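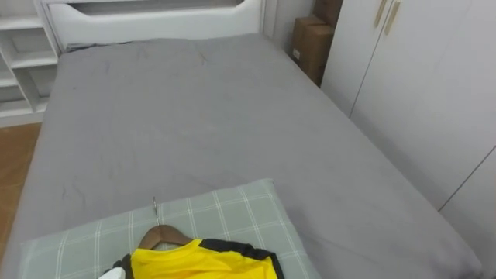 How often should the wrist on a Skorora arm be re-zeroed when it spends all day on hangers and clothes?
Every 100 hours of running, and again any time you take the gripper off, even if you put it straight back on.

From: Graciela Olivares
To: Clullard arm list
Date: 24/11/2025
Subject: Re: wrist drift on the clothes-handling arm

Hi Lautaro and everyone,

I'm so glad you brought this up, because I fought with the very same thing in May and I've been itching to talk about it!

Lautaro Garrido wrote:
> We have one Skorora on a mobile base doing bedroom work: pick a shirt
> up by its hanger, carry it, hang it in the wardrobe. It ran great
> until hour 536. Now the fingers close a little to the left of the hook
> and the log is full of error 10. I re-zeroed the wrist twice and it
> comes back by the next morning. Is the encoder dying? I'd hate to pull
> the whole forearm for nothing.
>
> Lautaro

Please don't pull the forearm yet! On ours it was the clamp ring behind the gripper flange. There are four little screws in it, and two of them had backed out just enough that the gripper could creep around the flange while the encoder reported everything as fine. You can zero that all day long and it will wander off again (ask me how I know).

What I'd do, in this order:

Park the arm, power it down at the base, and grab the gripper by its body, not the fingers. Twist gently. If you feel any click at all, it's the ring.

Take the four screws out one at a time, clean off the old threadlocker, put a small drop of fresh on each and snug them up crosswise. I leave ours overnight before running it.

Then zero the wrist with the alignment pin in, and do the hand-eye calibration after that. I did those two backwards the first time and lost a whole afternoon, so learn from me.

About error 10: ours was only the grip timeout. We had it set to 700 ms, and a slick jersey on a thin metal hook needs longer than that to settle. I added a bit of time and the log went quiet. I'd fix the ring first, though, or you'll be tuning against a moving target.

If there's no click, look at the cable loop by the elbow next. The folks at Restumow have one where the sleeve was rubbing there.

Let me know what you find, I really want to hear! And if anybody still has the Aravena pin drawing, could you repost it? My link is dead.

Graciela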